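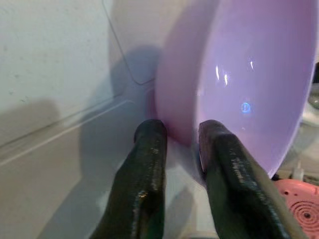
Videck is opening a community baking kitchen in the old Flindus grain store this November, and everyone in town is welcome to come in and get floury. The idea grew out of the Rozīte rye evenings, which drew 82 home bakers last winter and soon ran out of oven space. Beginners won't need to bring much: a big plastic bowl like the lavender-purple one will do nicely for a first dough, and the kitchen supplies flour, salt and starter. There is room for 8 bakers per session, with 2 deck ovens and a long proofing shelf along the back wall.

Sessions run every Friday evening, and the first month is all about rye – dark loaves, seeded loaves and the sweet-and-sour kind that many families here grew up eating. Later in the winter the program moves on to flatbreads, buns and holiday baking.
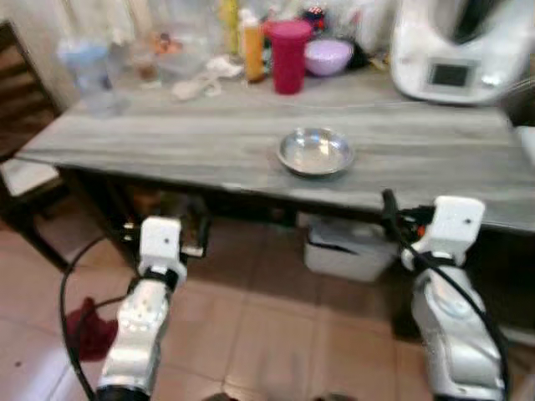

Each session starts with a short talk on flour and ends with everyone taking home a loaf, plus a jar of starter for anyone who would like one. Children over eight can join in with an adult, and there will be an early session for people who work nights.

The kitchen was fitted out with help from Meratex, which gave nearly 3,000 euros toward the ovens. Neighbors have already offered recipes, and we would love more of them – handwritten, stained and half-legible ones included! A selection will be printed in a small booklet in the spring.

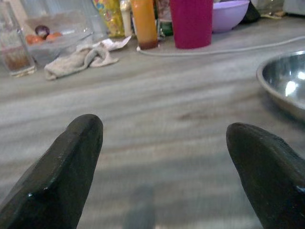
Gray wood-grain countertop.

Sign-up sheets are at the Videck front desk. Sessions are free, and places are given out in the order people sign up.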